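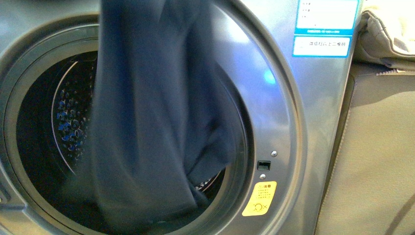 The open door of a front-loading washing machine.

Why Does Bread Rise?

Bread dough starts out small and heavy. After an hour or two in a warm kitchen it is puffy and much bigger. The thing that makes it grow is yeast.

What is yeast?

Yeast is a living thing. It belongs to the same family as mushrooms, but each yeast is so tiny that you need a microscope to see it. The dry yeast sold in packets looks like light brown sand. It is asleep. Warm water wakes it up.

What does yeast eat?

Yeast eats sugar. Flour has a lot of starch in it, and when flour gets wet, some of that starch breaks down into sugar. As the yeast eats, it gives off a gas called carbon dioxide. The same gas makes the bubbles in soda.

Why doesn't the gas float away?

Wheat flour has proteins in it. When you mix flour with water and knead it, the proteins join up into a stretchy net called gluten. The gas gets caught in the net and blows it up like lots of little balloons. Cut a slice of bread and look at the holes. Each hole was a bubble.

Bread for a holiday table

Many families bake a special bread for a holiday. Some holiday breads are braided, and some have raisins or orange peel inside. These doughs often have butter, eggs and extra sugar. They can take longer to rise, so bakers start early.

Shabani Koech bakes at Zapata, a small bakery. In December he starts the sweet dough at 8 in the evening and leaves it in the refrigerator all night. Cold dough rises slowly, and slow dough has more flavor.

What happens in the oven?

The heat makes the gas spread out, and the loaf gets one last push upward. Then the yeast dies and the dough sets firm. The outside turns brown and becomes the crust.

Try it

Ask a grown-up to help. Put 2 teaspoons of dry yeast and a spoonful of sugar in a glass of warm water. The water should feel like a bath, never hot. Stir it and wait ten minutes. Foam on top means the yeast is awake and eating.

Words to know

Knead: to push and fold dough with your hands.
Gluten: the stretchy net inside wheat dough.
Crust: the hard outside of a loaf.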